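3.2 Shared tables and the working day

We were glad to find, in the Stistcombe interviews, how fondly people spoke of the tables they shared, and how often a table came up when we had asked about something else entirely. Wing-yan Tang, who kept a diary for us all through February, wrote of her Sunday bench — pale, plain and always near a socket — almost as one writes of a friend.
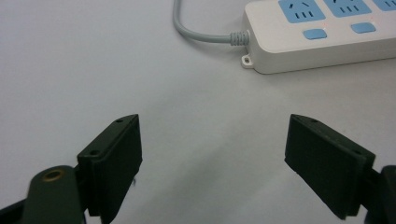
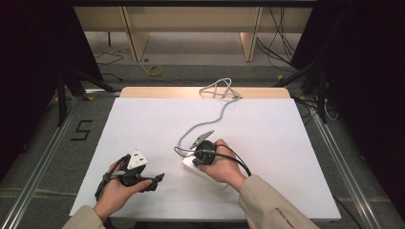
Figure 11. Work surfaces in a shared workplace.

Of the 100 diaries returned, hers was the longest.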